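Stullow Community Help – Law and Media
Posted Monday, September 22, 2025 by the Stullow Help Desk

Correcting a false statement in a local newsletter

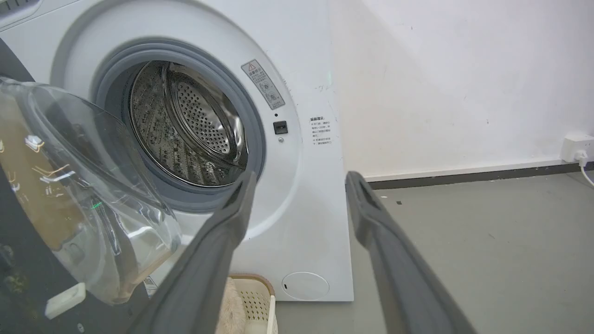
A residents' newsletter in Kaltness printed in July that my repair business had been struck off a trade register. It has never been removed. The newsletter goes to 913 homes. What should I do first?

Write to the editor and ask for a correction. Set out the exact words complained of, the page and issue, and the reason they are false, and enclose proof of your registration. State the wording you would accept and allow a fixed period for a reply – 14 days is usual. Keep the original issue and a copy of every letter. Time limits for defamation claims are short, in many places one year from publication, so the matter should not be left while letters go back and forth.

Second answer

I would go straight to court. Dravar Motors did this and were paid 800 pounds, plus an apology on the front page.

Third answer

The reply above should be treated with caution. A settlement in one matter is no guide to another, and legal costs can exceed any sum recovered. In England and Wales a business trading for profit must show serious financial loss, or that such loss is likely. Records of cancelled bookings would therefore be of use. The Amissah Advice Centre offers a first appointment without charge – please quote leaflet 2926 when booking. General replies on this page do not replace advice from a solicitor.

This site uses cookies to remember your settings. Accept | Manage

Contact the Help Desk | © 2025 Stullow Community Help | Back to top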